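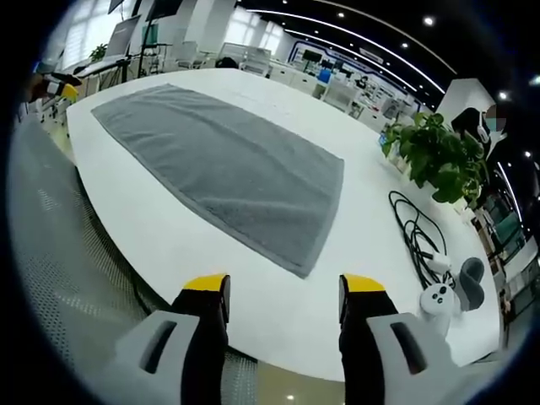 The gray towel, spread flat.

THE TOWEL

In February I came to work at Stirard, on the floor with the white desks, and they gave me two grippers and a towel.

I had told my mother on the telephone that I would be teaching. This was the word in the contract. She asked me how many pupils, and I said one, and she was pleased, for in her opinion one pupil is the best number. She taught piano in Jaltska for all of her working life and she never liked a full room.

My pupil was called Sedix. I did not meet it. It lived in another building and it learned at night from what we had done in the day. I took the left gripper in my left hand and the right gripper in my right hand, and I folded the towel in half, and in half again, and I put it down. Then I opened it and spread it flat and began from the beginning. Every folding was one example. My quota was 156 examples in a shift.

It is strange to fold a towel without your fingers. At home I do it while I think about something else. With the grippers I had to decide where the corner is. A corner looks like a very exact place, but when you come near to it with two yellow tips it becomes soft and moves away from you. On my first day I dropped it so often that I asked my supervisor if I should delete the bad ones. She said no, keep them, but press the button so that we know. I pressed the button a great deal.

The person at the other side of the table worked in headphones and a mask, and for 7 shifts we did not speak. We only moved our hands. I knew from the shoulders when a fold had gone well. Once I made a fold so straight that I looked up, and the person over there had stopped and was looking at it also. Then I opened it, as I was obliged to, and it was gone, except in the record.

In the evening I folded my own shirts very slowly. I held them with two fingers of each hand. My neighbor from Essien Street saw me through the door of the laundry room and asked if I had hurt myself.

After some weeks they brought the first results. We stood before a screen and watched an arm fold a towel in the other building. It took the near corner and lifted it, and before it laid the corner down it waited. The wait was short, less than a breath. Then it smoothed the edge two times, from the left to the right.

The engineers did not like the waiting. They said it had no use, and they asked from which examples it could come. I did not say anything. My mother waits in this way before she puts down a tablecloth, and she smooths it two times after. I had never noticed that I do it too.

They asked all of us to fold more quickly and without stops. I tried. For one whole morning I was as quick as I could be, and the towel came out crooked, and I pressed the button and pressed the button.

On Sunday calls my mother always asks about the pupil. That week she wished to know if it was talented.

I said it had a good ear. She said then I must not hurry it.

The next day I came early, before the others. I spread the towel and pulled out the wrinkles, as many as would go, and I took the near corner.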